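A louça ainda é nossa

Todo mês de julho aparece alguém a garantir-me que o robô doméstico é para o ano. Para o ano. Ouço isto desde que tenho lava-louça. Desta vez foi um vendedor da Orkix, simpático, gravata torta, com um folheto e um preço: 2.487 euros, fora a instalação. Dobra toalhas, diz o folheto. Quantas, em quanto tempo, de que tamanho? Isso já não diz. 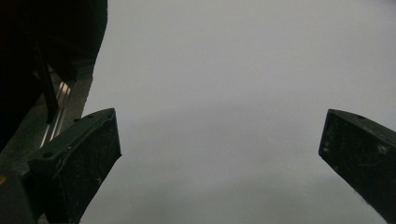
Dois dedos de garra, abertos, sem nada entre eles.

Eu não sou contra. Nada contra. Passei uma manhã na oficina da Brekura a ver separar parafusos e fiquei de boca aberta, aquilo não pára, não se distrai, não vai fumar. Mas os parafusos eram todos iguais. A caixa sempre no mesmo sítio, a luz sempre a mesma. Experimentem pôr lá uma meia húmida. Ou a gaveta dos talheres cá de casa, que só abre com um jeito do pulso que levei anos a aprender.

O problema é a mão. Falam muito do cérebro, dos modelos, dos milhões. E a mão? Duas pontas que fecham. Com duas pontas faz-se muita coisa, é verdade, mas faz-se devagar, e um copo fino pede outra delicadeza. Alguem me explique como se torce um pano da loiça com aquilo.

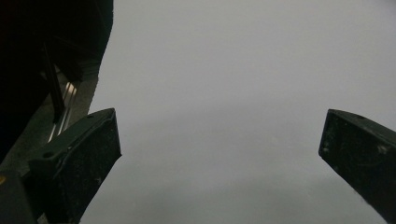

Muireann Corrigan escreveu-me a discordar: que a minha mãe também desconfiava da máquina de lavar roupa, que uma pinça lenta a trabalhar de noite continua a ser trabalho feito, e que a ela tanto lhe faz se as toalhas demoram três horas, desde que não seja ela a dobrá-las.

Justo. De noite, vá. Mas quem apanha a toalha que caiu atrás do cesto? Eu, de manhã, descalço.
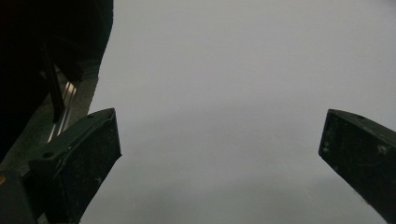 NO CHÃO DA FÁBRICA

Aqui a conversa muda um pouco. Na Ó Riain embalam 1.854 peças por turno e metade do caminho já é automático. A outra metade são pessoas a desfazer os nós que a primeira metade deixa: etiqueta torta, caixa amolgada, peça virada ao contrário. Ninguem põe isso no folheto. E é esse o trabalho que cansa, o remendo, a execpção. Se a máquina fica com o fácil e nós com o resto, quero ver isso no salário.
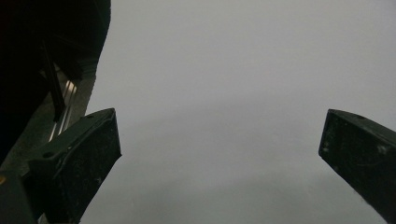
Liam Costello acha que estou a pedir demais: uma garra que acerte em 170 peças seguidas já paga a conta, diz ele, e as excepções vão diminuindo à medida que se arruma melhor a linha.

Talvez na linha. Em minha casa ninguém arruma a linha, há migalhas, há um gato. Volto a falar com o homem da Orkix quando ele me trouxer a coisa cá a casa, numa terça-feira qualquer não, depois do jantar, com a frigideira ainda gordurosa. Até lá lavo eu.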